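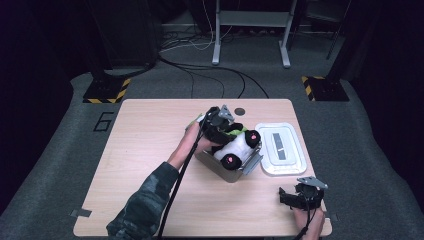

Panda in the metal basket, lidded container next to it on the table.

Best way to clean a stuffed panda without ruining the white fur?

Posted in Home & Laundry, 2/14/21

Hello all, first time posting, though I have been reading this board since we moved to Grerkville and I had a whole house of mystery stains to deal with. I have a plush panda that needs a good cleaning. The body is white and fluffy and the patches are black fabric, with little pinkish-red spots on the black parts, and there is some bright green fabric on it too. That mix of colors is what has me nervous! I once washed a red dish towel with a load of pillowcases and we slept on pink for two years.

There is no care tag left. I was thinking of setting him in a metal basket for the washing and draining part, and I have a plastic container with a lid that I could keep the small supplies in (or maybe him, afterward, if he fits). Can he go in the machine, or is it hand washing only? And how do I keep the fluff from going all flat and crunchy? Thank you so much in advance, you are always such a kind bunch.

Nonance67

Oh, I love a panda! Please don't put him in the machine until you know the colors hold. Take a white cotton cloth, get it damp with cool water and a drop of dish soap, and press it on the black for a minute, then on the green, then on the pinky bits. If you see any color on the cloth, stay with surface cleaning only. Mix a little mild soap in a bowl, whip it up until you have mostly suds, and use just the suds on the white parts with a soft toothbrush. Wipe with a clean damp cloth, over and over, until it stops feeling slippery. Leftover soap is what makes them crunchy (ask me how many bunnies I have learned that on).

If the colors hold, you can dunk him in cool water and squeeze gently, no wringing. Your basket is a nice idea for draining, but check it for rust first and put an old white towel under him, and turn him every few hours so he isn't sitting in his own drips. Mine took most of a weekend to dry in front of a fan, and that was in July. When the outside feels dry, give him a good squeeze in the middle, and if it feels cool in there, he needs longer. Then brush the fur up with a clean pet brush, little short strokes. He'll be fluffy again, I promise.

Talavera Linens

pillowcase and delicate cycle, cold. done it a million times. never had one come out bad except one with a music box in it so check for that

brandix698

I agree with the first answer about testing the colors. I would only add, don't close him up in the plastic container until he has been dry for a few days. I did that with a stuffed bear once and the smell when I took off the lid, oh my goodness. A cotton bag is kinder for long storage anyway, and you can get one for less than a box of detergent.

grerkville_gran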